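Wulladel head-cam kit, on loan from the Besbridge office for a fortnight. Strap, camera, recorder on the belt, then you just do ordinary jobs and it saves the lot for teaching a robot arm. Quick gallery, more when I get a minute.

## Sorting, both hands

Foam discs and open storage boxes, red and blue mostly. Left hand's over the teal box, right one's got the edges of a couple of discs, and both stay in view. That was my main worry with the older strap, which sat too high and lost your fingers every time you looked up. Shuttlecocks in the yellow box on the right, still quite crisp for something that fiddly. 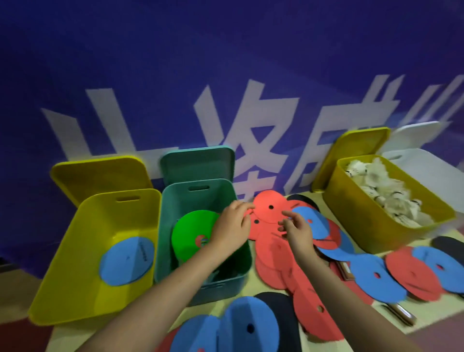

## Kit notes

- Headset is 496 grams with the strap. Fine for an hour, bit much after that.
- Recorder holds 62 clips on the standard card, then it beeps at you. Loudly.
- Price is £759, spare strap included. Charger isnt, which is cheeky.
- Lens tilt has 8 click stops. I'd leave it on the third for table or floor work.
- Manual is thin. The Dela Peña one was miles better on setup.

Irena Ziółkowski at the Durnedon shop is taking orders for June delivery, ask her for the softer forehead pad becuase the stock one rubs. Kitchen set and the folding set to go up next.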